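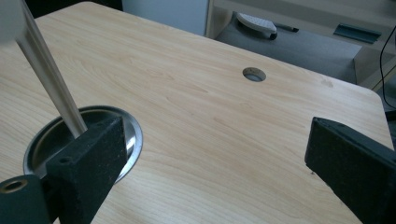 Desks and Work Corners, Stustedham

Posted 1 February 2018 by Yamuna Marar

We moved into the upstairs rooms at Stustedham last April with folding tables and a lot of extension cords. The folding tables are gone now. This page is a record of the desks that replaced them, who works at them and what was done to them after they arrived. Several people at the Sterville office asked for the details before ordering their own, so I have put in more than usual about holes, cables and lamps.

All the desks came in under order 3757. If you call the supplier about matching parts, give them that number.

The light wood desk

Pale top with a wavy grain and a rounded corner. The grain is stronger than it looked on the sample chip, and most of us like it better for that.

Metal grommet

The large round cable hole has a polished steel rim set flush with the top, so paper slides over it without catching. The inside is deep enough to lose a pencil in. Ravindran Amin has lost two.

White pole in the grommet

The slim off-white pole stands up out of the cable hole. With it there, the hole is no longer free for thick plugs, so run those over the back of the desk or put them through before you set the pole in place.

Small hole near the far edge

Drilled straight through the top. There is a thin ring of darker bare wood around it. I would put a little clear wax on the edge of any hole like this before a drink gets near it. Please don't push a marker cap into it to see if it fits.

Geetha's desk, by the stairs

Geetha Kandasamy keeps the paper files, so she asked for the deepest top we could get. Her monitor is on an arm clamped to the back. The clamp left a dent on the first try and there is a square of cork under it now.

Geetha's cable tray

Wire basket, screwed to the underside. We set it too far forward and it hit her knees. It was moved back a hand's width and the old screw holes were filled.

Sudheer's desk, window side

Sudheer Kandasamy works with samples all day and wanted nothing on the surface at all. His power strip is mounted under the top, with the switch facing left where he can reach it sitting down.

Underneath, before and after

The tangle on the left took most of an afternoon. Everything is tied with hook and loop strips. We bought a roll of 50 and still have plenty in the supply drawer. Zip ties are fine for cables that never move, but there turned out to be very few of those.

The Muñoz table

This one came from the Muñoz workshop downstairs when they cleared out. It is older than the rest and a good deal heavier. The top had paint on it, which we scraped and sanded. A faint blue patch is left at one end and we stopped there.

Muñoz table, legs

One leg was short. Ívar Frandsen cut a shim and glued it on. It no longer rocks unless you lean on the far corner.

Drilling a cable hole

Ívar did this on a spare board first. Masking tape on both faces, a hole saw at low speed, and stop when the center bit comes through. Then turn the board over and finish from the other side. The edge comes out clean that way. The one he drilled straight through in a single pass splintered badly on the bottom, and we kept that board as a warning.

Hole saw and grommet liner

Measure the sleeve of the liner and ignore the rim. The rim covers a small gap, but it won't cover a hole cut off center.

Jirine's corner

Jirine is the shared printer. It had the name when we got it. It sits on a low cabinet with the paper underneath, and the cord goes down behind the cabinet to the wall. Do not put plants on it.

Lamps, all together

Taken on the floor before they were handed out. Some have a weighted base and some have a clamp. Before choosing one for your desk, check how thick the top is and whether there is a rail underneath. A clamp needs flat wood on both sides, and the rail was in the way more often than we expected.

Lamp with the weighted base

Good for anyone who shifts things around. It takes up desk space and it will leave a ring if you set it down on fresh oil, as we did on the Muñoz table.

Care of the tops

A soft damp cloth, then a dry one, going with the grain. No scouring pads. For the metal rims, the same cloth is enough. Crumbs collect where the rim meets the wood and a dry toothbrush gets them out.

What it cost

The parts budget for cable trays, liners, ties and cork was $100, and we stayed inside it. The desks themselves were paid for separately. Geetha has the receipts if Sterville needs copies.

Still to do

Felt pads under the chairs on the window side. A longer network cable for Sudheer. The board by the stairs needs hanging, and Ravindran has the right anchors in his bottom drawer.

Send corrections or better pictures to Yamuna. Larger copies are in the shared folder under Stustedham, Upstairs.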